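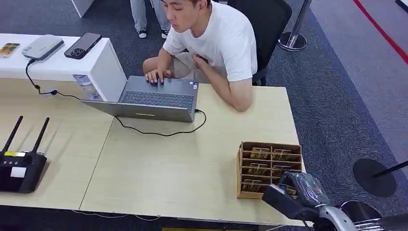 Maider Olazar

Mesas que trabajan más que nosotros

Llevo desde mayo mirando mesas de trabajo con la atención que otras personas reservan para los pájaros. Es una afición barata y se practica bajo techo. Empezó en Iltirgate, que se anuncia como espacio compartido y que en la práctica es una moqueta con enchufes, y ha terminado en esta galería, que Korkileo me deja ocupar a cambio de que no pase de 1000 palabras por entrega. No pasaré.

Lo que me interesa de una mesa compartida es lo que se posa en ella. Uno llega con un portátil y la intención de mandar dos correos, y al rato hay un pequeño ecosistema: el móvil boca abajo, para demostrar fuerza de voluntad, el cable que tiene ideas propias, la botella de agua que garantiza que alguien se cuida. Los catálogos de oficina enseñan tableros lisos con una planta. Jamás he visto a nadie facturar una hora desde un tablero liso con una planta.

El portátil. Gris, abierto, con dos pegatinas pequeñas junto al teclado. Dos me parece una cifra honrada. Con ninguna, el ordenador es de la empresa; con quince, hay que escuchar la historia de cada festival.

El cable de alimentación. Sale por un lado, se da un paseo en curva por la madera y vuelve hacia el otro por delante. Podría ir recto, claro. También podríamos ir rectos todos a casa al salir del trabajo. He conocido cables más cortos y gente más infeliz tirando de ellos, así que aquí defiendo la holgura.

El brazo que descansa. Una mano en el teclado y el otro antebrazo tumbado en la mesa, de guardia. La postura no figura en ningún manual de ergonomía y la adoptamos todos en cuanto nadie reparte manuales. La silla, negra y de respaldo alto, hace lo que puede mientras el ocupante se inclina hacia delante.

El mostrador blanco. Queda más alto que la mesa y cumple la función de todos los muebles altos del mundo: recibir cosas. Un teléfono boca abajo con las lentes mirando al techo y, a su lado, un aparato plano gris claro que podría ser una batería externa, un concentrador o algo que el fabricante llama de otra manera. Le cuelga un cable negro que baja hasta la madera. En Iltirgate hay una norma sobre dejar objetos en los mostradores. Está impresa y se deja en los mostradores.

La botella. De plástico transparente, arrimada a la esquina del mostrador, a una distancia del ordenador que a mí me pone nerviosa y que al resto de la humanidad le parece normal. Una vez vi en la cafetería de Fatden cómo un vaso de limonada acababa con un teclado, y desde entonces mido estas cosas con la mirada — y me aparto.

El router. Negro, con dos antenas, instalado encima de la mesa como un comensal más. Siento debilidad por los routers a la vista. Escondidos en un armario no dejan de fallar, simplemente lo hacen sin que podamos mirarlos con reproche. Lo de mirarlos no arregla la conexión, pero ordena mucho los sentimientos.

Las zapatillas del fondo. Blancas, sobre la moqueta, con unos pantalones gris claro encima. Toda mesa compartida tiene cerca a alguien de pie. No sé si es un oficio.

La madera clara. Larga, agradecida, de las que convencen a la gente de que esta vez sí va a ser ordenada. Dura lo que tarda en llegar el primer cargador. Yo compré para casa un tablero de un tono parecido en Joshi con ese mismo propósito, y ahora mismo no sabría decir de qué color es la mitad izquierda.

Para la próxima entrega estoy entre los cajones de mi cocina y los percheros de Iltirgate, donde cuelga un paraguas verde desde la inauguración. Se admiten votos y también paraguas.

Categoría: Rincones y trastos | Etiquetas: mesas, cables, oficina compartida

Compartido 2000 veces · 3 comentarios

tornillo_suelto
Voto por los cajones. Los percheros ajenos me deprimen.

lamesadelfondo
Mi router también vive encima de la mesa y lleva un mantelito debajo. Mi suegra opina que así coge mejor la señal y no he querido discutir.

pan_y_regletas
Discrepo con lo de la holgura del cable. Trabajo con tres gatos en casa y una curva así, en mi comedor, es una invitación. Bridas, bridas y más bridas.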